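Search this site Enter keywords Go

Who Gets the Sirens? My Project on Emergency Response in Brernport 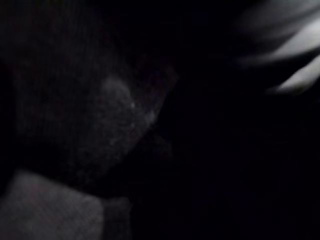 Bromell wrote back under my first draft that I was being way too easy on the city, and that if the new alert system worked so well, why did people on the east side hear about the Kutton Street standoff from their cousins first? Fair point! So I went back and redid half of this report.

Quick background. In April a man with a gun shut himself inside a pharmacy on Kutton Street, and police closed the blocks near it for 13 hours. Everybody got out alive, thank goodness. My question was how fast the neighbors were told what was going on.

I read the police log and the city's timeline, then went door to door (my feet still hurt). The official alert went out about 90 minutes after the first call. By then 3 local radio updates had already aired, and one of them named the wrong street, which sent a bunch of parents running toward the closed area to find their kids.

I also looked at the Cruzado system, the text alert program the city bought last year. You have to sign up for it, and most of the folks I talked to had never heard of it. The ones who had signed up got the message in English only – kind of a big deal on that side of town.

If I did this over I'd start with the dispatchers. I only got 4 short answers from their office, all by email, and I still don't know who decides when the alert gets sent. I've asked again.

Last updated Mon 14 July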